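Chapter 2
Upholstery Fabrics and How They Wear
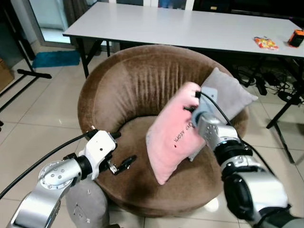
A fabric that looks good in the showroom may look tired after two winters of use. Wear depends on the fiber, the weave, the finish, and the way the piece is used. This chapter deals with the first two. Finishes are covered in Chapter 3.

Pile fabrics have short yarn ends that stand up from a woven base. The ends lean one way, and this lean is called the nap. Brush a hand against it and the color seems to change. Customers often report this as fading, so learn to tell the two apart before you write up a claim.

Flat weaves have no nap. They show wear first at the arms and the front edge of the seat, where the yarns thin and break.

Key terms: pile, nap, flat weave, ground cloth, rub count

Before you read
Find a seat at home that is used every day. Note where the cover has changed and keep your notes for the exercise in Section 2.2.

2.1 Fibers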